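Home | Articles | Clubs and Contests | Random page

Polero Block Challenge

The Polero Block Challenge is a student robotics contest, and I'm writing this entry because I did it twice and the old page was a mess! Teams teach a robot arm to pick wooden blocks out of a bin, with no human hands allowed once the run begins. It was started by Angus Sheehan, who taught the evening automation class at Usance, and it grew out of his final project.

A run lasts 480 seconds. You get points for every block lifted clear, and more if you grab them in the color order the judge calls out (this is where my team fell apart, both years). Crossed blocks are the worst, as the arm loves to go for the bottom one.
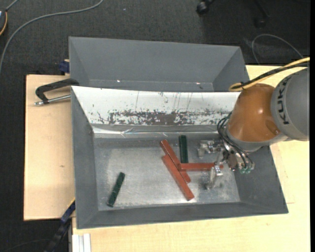

KUKA arm over the bin, red and green blocks on the floor of it.

Most teams write their own grasp planner. Ours was called Gristier, and it was slow but pretty stubborn, which I liked. The record is 690 points, set by Yee-man Tsai's team in March with a planner named Tsang. They spent weeks on nothing but overlapping blocks, and it showed. We got 29. The class itself takes 25 students, and you don't need to know any coding to sign up, though you'll want a friend who does.

Comments

blockhead: 29 points is still more than we got, lol

Marnie: Does the color order change between runs?

blockhead: @Marnie yes, every run

Contact the editors | Copyright Usance Club Pages | Back to top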